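Wed 19 August

Drirnach bench, loose fasteners and small parts re-sort, continued from the March entry.

Finished the stainless machine screws. M2 through M5 are done, socket head and pan head kept apart, length in steps as printed on the supplier bags. M6 and up stay on the wall rack for now. Anything with a damaged drive went in the scrap tin without further inspection.

Weigh counting gave trouble again. Reference mass for the M3x8 pan heads was taken from 24 pieces, and the total read 493. A hand count of the same batch came out lower by six. Repeated with a reference of 100 and the two agreed. The small reference sample is the likely cause: the bench scale resolves to a tenth of a gram and the error carries straight through. From now on use 100 pieces as reference for anything under M4. Larger sizes are fine with 24.

Stock sheet total for stainless after correction is 3152. The old sheet had a round 1000 against M3 nuts, which was the bag quantity from the Amoah order and was never reduced as nuts were used. Replaced with a counted figure.

Zinc plated parts are still mixed. Two trays of them came over from the Mosow job and include both metric and inch threads. Do not sort these by eye. 8-32 and M4 will start in each other by a turn or so and then bind. Run every one through the thread checker board, and if it stops short, pull it out by hand and try the next hole. The 10-32 hole on the board is worn and accepts M5. Needs a new insert before the zinc parts are started.

Labels. Printed tape on the first set lifted at the corners where solvent got to it. Tried three replacements on scrap plastic, wiped with isopropyl ten times each:

Paper label under clear tape: edge of the tape held, ink bled at one end.
Laminated tape, 12 mm: no change.
Paint marker direct on plastic: came off by the fourth wipe.

Going with laminated tape. Text format is thread, length, head, material, in that order, no spaces around the x. Example M3x8 PAN SS. Washers get the nominal size and the outside diameter, as the penny washers were getting drawn in place of standard ones.
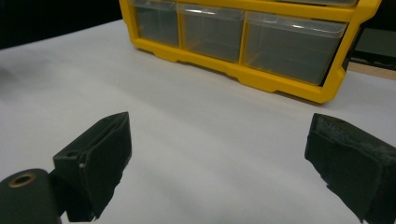

Small drawers, yellow housing.

Drawer allocation follows frequency of use. Sizes used on the Stiltero fixtures go at bench height. Springs and circlips go in the wider drawers, in zip bags, one part number per bag. No drawer is to be filled past two thirds. Past that, the front row spills when the drawer is pulled fast, and mixed sizes end up underneath.

Set screws remain a problem. Cup point and flat point look the same in the bag and the old sheet lists both as "grub". Checked one bag of M4x6 under the loupe and it was all cup point. The other bags are unchecked and marked with a red dot. Do not use red dot bags on the Stiltero clamps, which call for flat point against the brass pads.

To do:
Insert for the 10-32 hole.
Second roll of 12 mm laminated tape.
Loupe check on remaining set screws.
Zinc parts, after the board is repaired.
Calibrate scale with the 200 g mass, last done in March.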